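Tableware and Kitchen Forum > Everyday china and plastic > Mixing plastic plates with ceramic mugs

Posted by tealandtoast, 14th November

We're setting up a play corner and snack table at the hall in Kernton and I've been put in charge of the crockery. I have a budget of 90 pounds and I'd like to keep it to pale colours that sit well together. The plates will be plastic because the floor is hard. For the mugs I would like ceramic, because the grown-ups will be drinking tea at the same table and I can't stand tea out of plastic.

My question is whether a lavender plate and a pale teal mug look right together or whether I should stick to one colour. The table top is white with a faint grey grid on it, so it won't clash with anything.
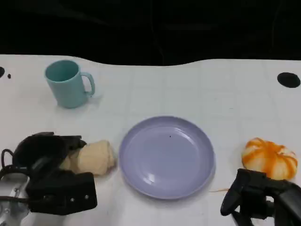 Lavender plate, teal mug and the autumn bits on the white top.

The plate is shinier than I expected and the mug is matt. I don't mind that but my sister says it looks as if they came from two different shops, which they did. The mug is from Harries and the plate was in a mixed pack from the Draltier outlet.

Any views welcome, also on whether the little striped pumpkin should stay out until the end of November or go away now.

Reply by drawerfullofspoons

I like the two together. They are both soft colours and neither shouts. The orange on the pumpkin is the only strong thing there and it does the table good. I would leave it out.

Reply by plainwhiteplates

I'll disagree. Lavender and teal is fine in a bedroom but food looks odd on purple. Your bread roll, or whatever the beige thing is by the plate, would look better on cream or white. White also means you can replace one plate without hunting for the same shade. We bought a coloured set for the cricket teas and 3 years later couldn't match it.

Reply by tealandtoast

It does look like a bun, doesn't it. Fair point about matching. The outlet said the lavender is a regular line but I didn't get that in writing.

Reply by oldkettle

Check how the plastic takes to the dishwasher before you buy the lot. Ours went dull within a winter, top rack only. Glossy plastic also shows knife marks, though for snacks that won't matter much.

I would worry more about the mug. Ceramic over a hard floor with small children about is asking for trouble. Sokeck do an enamel one in a similar green-blue, item 1598 in the catalogue. It gets hot to hold but it bounces.

Reply by drawerfullofspoons

Enamel chips though, and then you get rust at the rim. I'd rather sweep up one mug a year.

Reply by oldkettle

Ours have chips and we still use them. Each to their own.

Reply by plainwhiteplates

Whatever you choose, get the plates with a raised rim like the one you have. Flat ones are hopeless with grapes. And put the pumpkin away – it will be Christmas things next and you'll need the room.

Reply by tealandtoast

Thanks all. I'm keeping the rim and the teal mugs, and they can live on the high shelf between sessions. Still undecided on lavender or white. I'll ask Draltier about the price for a box of 100 in each and post it when they reply. The pumpkin is staying for now.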